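Visit to Voser, Drinidell site
Wed 2 June

The afternoon part of the visit was given over to one station on the first floor, where two handheld grippers are kept in working order for recording household tasks. Voser calls the station Todasach. It consists of the pair of grippers, a charging shelf, a calibration board and whatever piece of furniture is in use that week. I had asked to see upkeep and not results, and most of what follows concerns upkeep.

Each gripper is treated as a separate machine with its own log sheet. The sheet records jaw pad changes, lens cleaning, marker cube changes and every occasion on which a screw has been tightened. The left unit had 1,628 recordings against it on the day, the right one slightly fewer after a spell on the bench in December with a worn jaw slide. The slide was replaced with a part from Yoo, who also supply the pads. Pads are changed every 200 recordings whether or not they look worn. The site used to judge this by eye and found that two people rarely agreed.

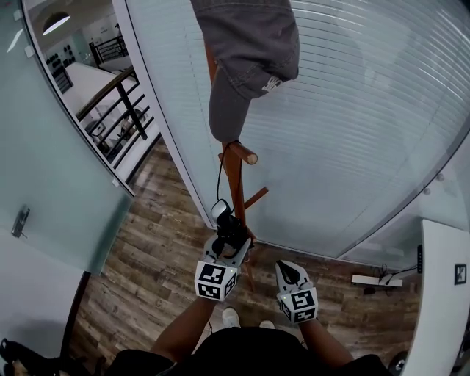 Marker cubes take up more of the upkeep time than the jaws do. A cube that has shifted on its mount by a fraction of a millimetre still looks correct, and the error only appears later as a steady offset in the tracked path. Every unit carries one, set below the camera on the left-hand gripper and at the base of the right-hand one, and the printed faces are wiped with a dry cloth at the start of a shift. Solvent was tried once and lifted the black from the white. The coat stand is a fair test for the arrangement, as the pegs stick out at different heights and both grippers have to work close to the pole without knocking a cube against it. A denim cap is the item in use. Its brim hangs down when it is on top of the stand, so the approach from below needs some care. Any contact between cube and wood is entered on the sheet and the unit goes back to the calibration board.

The board check is short. The gripper is clamped in a fixed rest, the jaws are opened and closed through full travel, and the measured opening is compared with the value stored for that unit. There are 100 cycles in the weekly version and ten in the daily one. If the reading drifts beyond the limit, the jaw is stripped, cleaned and greased, and the check is run again from the start.

Cables remain the weak point. Of 219 faults logged since the station opened, about 100 were put down to a connector or a strained lead. The present remedy is a slack loop and a clip at the strap. A locking connector is on order.

Next visit: the bench area, with the stripped jaw slide if it has been kept.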